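Workshop notebook, 29/12/2020
Bindery and paper bench, diocesan archive

Parish registers, Gedwood deposit
Took the last box out of the cold room this morning. Baptisms and burials in one volume, 118 leaves, sewing gone at the front. Old mould on the first gathering, brushed off under the hood. Martti Partanen wants the burials readable before the metropolitan's secretary asks again.

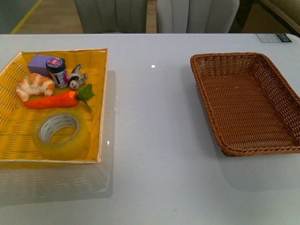
Service books
Two from the Pruditz chapel. The Gospel book needs its lower clasp refixed and nothing else. The other is a Lenten triodion with wax on 4 leaves. Lifted most of it cold with the bone folder. Left the stain by the rubric alone, as the red ink moved when I tested a corner. 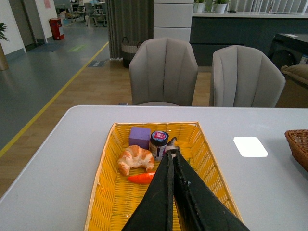

Letters
The bishop's correspondence is still in the order we got it in August. Martti has listed up to the synod letters. Three are in Finnish and he will do those himself. Do not refold the one with the seal, it goes flat in a deep folder. Šindelář to quote for more folders, same size as before.

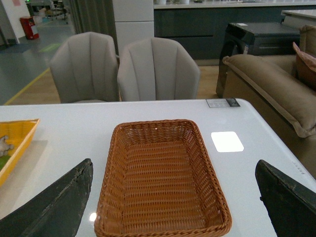

STORES AND ORDERS
Wheat starch low, one jar left. Cirka tissue, 2 rolls, the thinner weight. Their last lot was a shade too yellow for the registers but fine for the music. Blotters need cutting down.

Hood filter changed. Gospel book is on the top shelf, wrapped, clasp in the envelope with it. Ask Pruditz if they want it back before the fast.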